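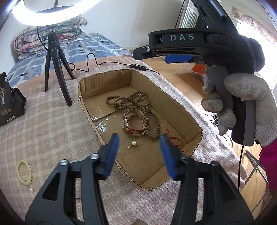
I've had the new Doolan album on repeat since January and I still can't decide whether I love it or just like it a lot! It's called Nostus, it came out on the little Sunora label, and it runs to 33 minutes, so you can get through the whole thing on the bus into town (I have, many times).

If you only know the band from their first record, be ready for a change. The big shouty choruses have gone. Most of these songs are built on hand drums and a very patient bass line, with the lyrics switching between English and a sort of half-spoken storytelling. Track 2 is the one everyone's sharing – it's about leaving home to study and coming back to find your mates talk differently to you – and yes, it made me well up a bit in the Candcombe branch of the library.

My own favourite is track 7. It's slow, it's got a choir of what sounds like schoolkids coming in near the end, and the last verse is lovely. The one after it I skip. Sorry! The trumpet is far too loud and the joke about the landlord wears thin by the second listen.

Sound quality on the download is good, a bit muddy on cheap earphones. The lyric booklet is worth having too, although the print is tiny and I had to hold it under the kitchen light.

It had 3,555 plays when I last looked, which seems mad for something this good. Four stars from me, and I'd go and see them live tomorrow.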